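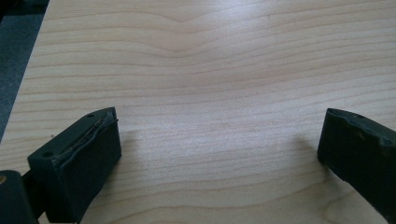 Photo: Geum-ok Gil, Callico open day, 8/4/19

Visit Report: Hand-Held Grippers at Callico
Submitted by Geum-ok Gil and Remo Sorrentino

Our group picked the Callico open day because the flyer promised "robots that learn from your hands." Neither of us had seen that done up close, and our January proposal had already said we would compare one live demonstration with what the company claims in print. This report covers what we saw, what we were told, and where the two don't match.

The demonstration was run by Leonie Mühlbauer, who works on the Enorcombe project. She explained that people pick up a hand-held gripper and do small chores with it while a camera records. The recordings are used later to train an arm. She said the company had 462 recordings of table tasks so far. We asked how many of them had failed partway through and whether those were kept. She said they were "sorted," and when Remo asked again she said the same thing in a longer way.

The gripper has two black fingers that face each other, and on the day it was held open over a bare wooden tabletop with nothing between the fingers. We spent a while looking at their condition. A thin layer is peeling along the top edge of the left finger, and the top edge of the right one is chipped and scuffed. The brochure says the fingers give "the same grip every time." We don't see how that can be true of a pair with edges like these — at the least, somebody should test it. Leonie told us the wear makes no difference to the training. She may be right, but she had no numbers to show us.

After that came the arm, which ran a task called Costigan. It is supposed to move a cup from one tray to another. We watched 2 attempts. The first worked. In the second the arm stopped above the cup and a staff member reset it, and the tour moved on to the next room before it was tried again. A poster by the door gave the number of successful runs as 232 out of 257. That is a little over 90 percent, and it sounds good, but the poster did not say whether the cup always started in the same spot. In both runs we saw, it did.

Our instructor, Ms. Meredith, asked us to list what would change our minds. We would want to see the arm run with the cup moved by a few inches. We would also want the same task recorded once with new fingers and once with worn ones, and the results put side by side. Remo thinks the second test matters more. I disagree — a cup that never moves is the bigger problem.

We emailed both requests to Callico after the visit and have had one reply, thanking us for coming.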